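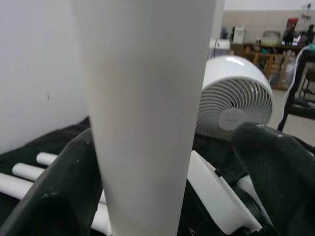

Which gripper fingers should I start with if I only want part of this data?
Start with the padded set. It has the most complete coverage of the leg-fitting task, and the loaders default to it.

Pultuvine Table Assembly Set
Data card, updated 2024-10-18

Pultuvine is a comparison of two finger sets, called Jutier and Phùng after the shelves they were stored on, tried on a two-arm setup with a small plastic table that has screw-in legs. We picked furniture for it in August, after a long spell of blocks and cups that taught us very little about twisting, and we've grown rather fond of the thing.

What is in the set

There are 2,700 episodes, each with a head view and wrist views. Of these, 70 are held back for testing, so please leave them out of training if you'd like your numbers to line up with ours.

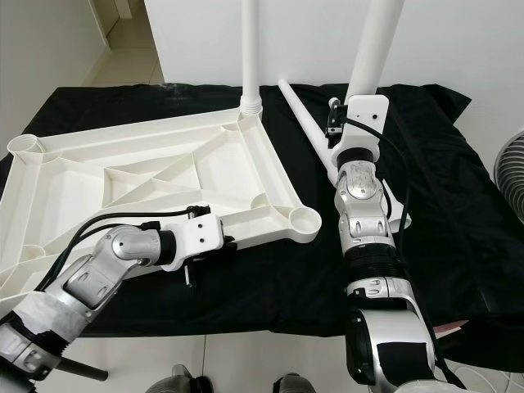
Head view: both arms at work over the ribbed frame, with one pole upright in its corner.

Lighting and cloth were left alone between finger sets. The wrist cameras sit very close to the parts, and you will meet plenty of blur – we kept those episodes in, and we'd be glad to hear how your model copes with them.
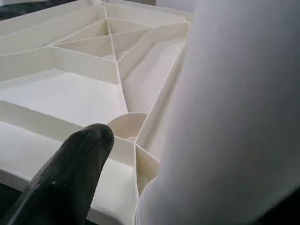 Wrist view: ribs and pockets of the molded part at close range.

Labels

Every episode carries the finger set, the leg position and a result (seated, cross-threaded or dropped). Another 46 episodes are marked "unclear" where two reviewers disagreed, and you may treat those however you like.
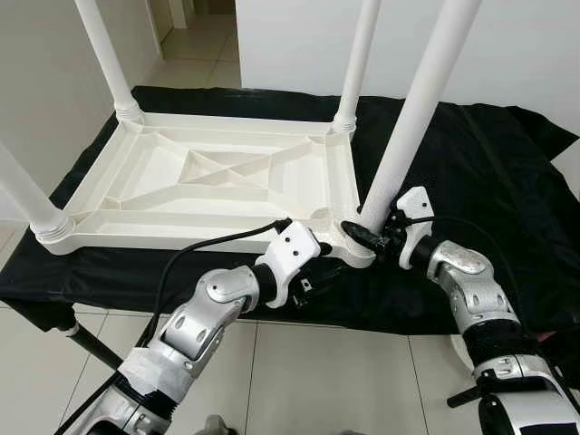 Head view: four legs up, both grippers at the near right corner.

Known gaps

Grip force was logged for Jutier only. Timestamps on the right wrist camera can drift a little – run the sync script in the tools folder before you line up the views.

Questions and corrections are very welcome on the Praradard issue page.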